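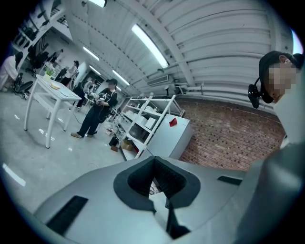

Figure 1. A collection station in the Bristolstead hall, with a hand-held gripper in the foreground.

3.2 Changes to the working day

The Bristolstead site of Nokitz was converted from manual packing to demonstration work in August. Operators who had previously packed small goods now record handling tasks with hand-held grippers, and the recordings are used to train the arms installed at Orkau. We followed 20 operators over two work periods and logged 2535 demonstrations. Pay grades were left unchanged by the conversion.

Two effects were clear in the logs. Walking between stations fell, while time spent with the arms extended rose. Pauses became shorter and more frequent. In interviews, more than 68 per cent of the shifts were described as quieter than packing shifts but harder on the wrists.
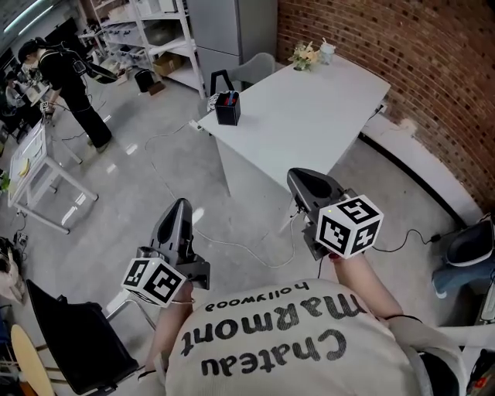
Vol. 2, p. 68

Work may be done seated or standing. The gripper fixes the position of the hand, so the usual means of relief, a change of grip, is not open to the operator. Thibodeaux (Fagundes site, internal report) found the same pattern and proposed that operators change posture between tasks. We adopted this rule for the second period only.

Supervision also changed. Packing output had been checked by the line lead at the end of each shift. Demonstrations are accepted or rejected by software shortly after recording, and the operator is given no reason for a rejection. Several operators asked for one. The effect of rejections on pace is treated in Section 3.3.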